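ok so I finally get to talk about the thing I've been poking at since March. it's about how a two-handed robot picks which hand to use, and I'm way too excited, so short thread

1/ our setup (we call it Rundalitz, long story) is a humanoid putting groceries away. the old policy learned from people driving the robot, and people are SO right-handed. the robot picked that up and ran with it

2/ so we tried something kinda dumb. take 243 demos, mirror every one left to right, swap the arm commands, train on both. plus one tiny extra loss that punishes the idle arm for drifting

3/ I figured the mirroring would do all the work. nope! on its own it made the robot dither, both hands going for the same potato (very polite, very useless)

4/ the idle arm loss is what fixed it. with both pieces we got 70 percent of items into the right crate, and the old policy was at 20. same robot, same crates, same toy veggies

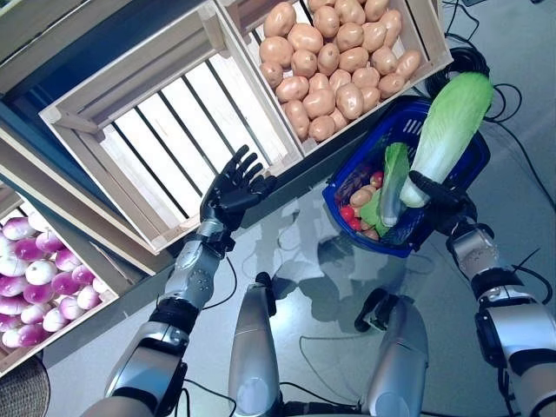 5/ cabbage is still the hard one, btw. it's long and top-heavy in the hand, and 11 of our failures were cabbage drops. tomatoes are easy now, which I did not see coming

6/ next up is trying it on the Eduvholm shelves, which are taller and meaner. code goes up once I clean out my embarrassing comments. if you've tried mirroring with hands that have fingers, tell me what broke for you!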